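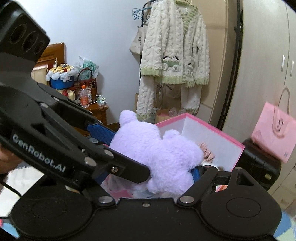

The lavender one, side without the face

How do I clean a short-pile plush without ruining the fuzz?

Asked by Dorottya Halász

I have a lavender plush toy with short fuzzy fur, bought secondhand in January. It smells like the closet it came out of and the fur feels a little sticky in places. The care tag was removed before I got it, so I don't know what it's stuffed with. It has a lumpy shape with a couple of stubby parts on top and I'm worried the filling will shift if I put it in the washer. Can it go in, or do I have to do it by hand? I have a front loader with a delicate cycle.

3 answers

Máté Hegedűs
Squeeze it all over first. If you feel beads or anything hard inside, such as a music box, don't put it in the washer. If it's only soft filling, put it in a zippered mesh bag or a knotted pillowcase and run it cold on delicate, with the lowest spin you have. Use a small amount of liquid detergent and no fabric softener – softener leaves a coating and short fur goes flat with it.

Press it in a towel afterward and let it air dry. Turn it every few hours. The thick parts take the longest, two days in my apartment. Don't use a hot dryer. The fibers melt at the tips and they stay rough.

When it is fully dry, brush it with a soft toothbrush. If the filling has moved, work it back with your fingers.

Emese Tóth
I'd try it without soaking first. Put it in a bag with 200 grams of baking soda, shake it, leave it overnight and vacuum it with the brush attachment. Then wipe the sticky spots with a damp cloth and a drop of dish soap. That was enough for the smell on mine, though I had to do it twice. Test the color on the underside – some purples bleed.

Máté Major
just wash it, mine has been through lots of times and its fine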